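Kunville Soup Swap: Frequently Asked Questions

What is a soup swap?

You make one big pot of soup at home, pack it into quart containers, freeze them solid, and bring them along. Everyone puts their soups on the long table, we draw numbers, and you go home with as many quarts as you brought – all of them different. It's the best thing I know for a freezer that has gotten boring!

How many quarts do I bring?

Four is the usual number, and most home stockpots will give you that plus a bowl for the cook. If your pot is small, two is fine. You'll just pick two.

Do I have to be a good cook?

No! Plain chicken noodle goes fast every single time. Jacinto Quintero brought split pea the first year he came, worried it was too simple, and people still ask him for it at the door. Make what you'd be happy to eat yourself.

When does it happen?

Once a month, October through April, at 7 in the evening. Doors open a little before that so you can get your soup into the cooler. We take the summer off, although Beatrice Langat has been talking up a cold soup night in June and I would love to see it happen.

Where do I go?

The old Platgate school, side entrance, down the ramp. Parking is on the gravel lot. The front lot belongs to the clinic and they do tow.

What does it cost?

The season fee is $20 per household and covers the room, the labels and the bread. If that's a stretch, come anyway and talk to Yesenia Hinojosa at the sign-in table. She won't make a thing of it.

How should I pack my soup?

Straight-sided quart containers with screw lids work best. Leave an inch at the top, since soup swells as it freezes. Cool the pot in a sink of ice water before you fill anything, and give the quarts a full day and night in the freezer. Half-frozen soup can't go in the draw, sorry.

What goes on the label?

The name of the soup, your name, the month you made it, and every ingredient. Please write out the stock too – "vegetable soup" made with beef stock has caused some sad faces. Spell out anything with nuts, milk, wheat, shellfish or egg.

Which soups freeze badly?

Potato chunks turn grainy, and pasta goes to mush. Cream can split, though a good whisking while it reheats often brings it back. Fanni Szűcs freezes her mushroom soup without the sour cream and tapes a note to the lid saying how much to stir in. Brilliant idea, steal it.

How does the draw work?

Everyone pulls a number from the jar. Before the picking starts, each cook gets a minute to talk about their soup (this is the fun part, don't skip it). Then we go around in order, one quart per turn, until the table is bare. You can't take your own back, even if it's the one you want most!

Can I bring my kids?

Yes, please do. They get their own number if they helped cook.

What if I can't make it that night?

Trade places with a friend, or drop your quarts off earlier the same day with Syahrul Yeoh, who will draw for you. Tell him what you can't eat. 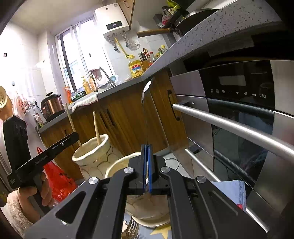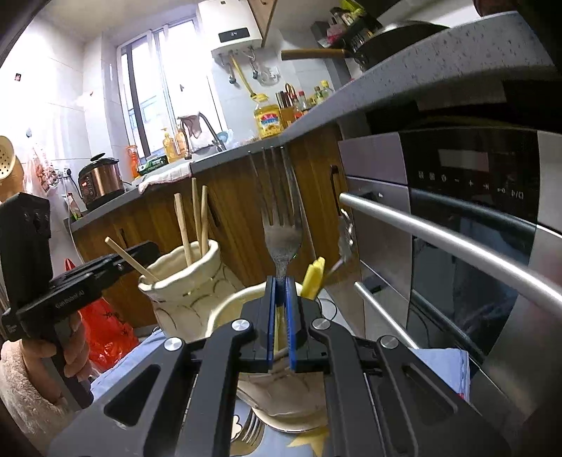 CATEGORY: Tasting Table

Is there anything to eat on the night?

Always. We keep one or two soups hot for tasting, and there's bread and butter. Bring your own bowl and spoon, and a mug if you want tea.

Can I get the recipes?

Most cooks are glad to share. Leave your email on the sheet by the bread and Beatrice will send out whatever has been handed in by the end of the month. Handwritten is fine, stains and all.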